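Cleaning and sorting play food

Applies to: hollow molded plastic pieces, solid plastic pieces, and foam or soft-skinned pieces. Wooden and felt food need different handling and are covered on a separate page.

What you need

Dish soap without bleach or added scent
Two basins, or one basin and a sink
A soft toothbrush
Cotton swabs
Two lint-free towels
A shallow tray with a raised rim for each group of food
A clear table, preferably white or another light color

Step 1. Separate by construction

Squeeze each piece gently. Hollow pieces give and spring back, and most have a small vent hole near the stem or on the underside. Solid pieces do not give. Foam pieces compress slowly and usually weigh very little for their size. Put each type in its own pile. Only the solid pieces may be submerged.

If you cannot tell what a piece is made of, treat it as foam.

Step 2. Wash

Fill the first basin with lukewarm water and a small squirt of soap. Fill the second with plain water for rinsing.

Solid pieces: soak for up to 4 minutes, brush, rinse, and set on a towel.

Hollow pieces: do not soak. Cover the vent hole with a fingertip, wipe with a damp cloth, and brush around the stem. Peppers collect dirt in the grooves between the lobes and in the ring where the stem meets the body. Use a swab there. If water gets in through the vent, squeeze it out and leave the piece hole down overnight.

Foam pieces: wipe with a wrung-out cloth only. Folded pastries and anything else with a seam should be wiped along the seam, never across it. Wiping across lifts the paint, particularly on pieces with a browned crust effect.

Step 3. Remove marks

Crayon and pen marks respond to a paste of baking soda and water. Rub lightly with a fingertip and rinse or wipe clean. Test on the underside first. Fabrice Sabatier, who maintains the Sterholm toy library checklists, recommends stopping after two attempts – a faint mark is preferable to a bare patch. Solvents and melamine sponges dull glossy skins and should be avoided.

Step 4. Dry

Space the pieces so that they do not touch. Red and dark green pieces can leave color on paler ones if they are stored damp. Keep them away from radiators and direct sun.

Step 5. Inspect on a light surface

Set the dry pieces out on the table, a few at a time. Turn each one over and check for split seams, loose stems, and flaking paint. A white surface makes paint flakes easy to see. Discard any piece with a stem that turns or pulls free, and any small round piece that fits inside a choke test cylinder if children under three use the set.

Step 6. Sort into trays

Use one tray per group: fruit, vegetables, baked goods, eggs and dairy. Fill one tray completely before starting the next, and leave the unsorted pieces on the open table beside it. Keep each tray to a single layer so that the contents can be checked without lifting anything out.

Store the trays flat, with the heaviest at the bottom of the cabinet. Repeat the full wash every 3 months, or sooner after illness in the group. 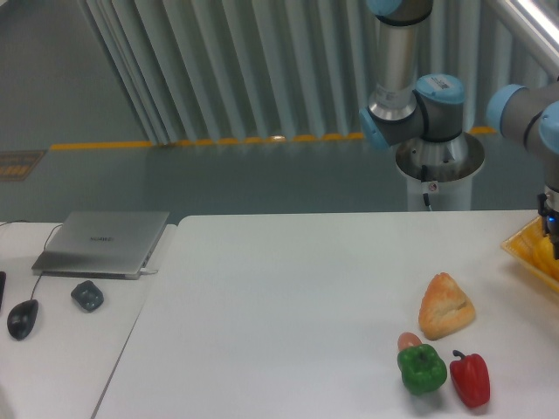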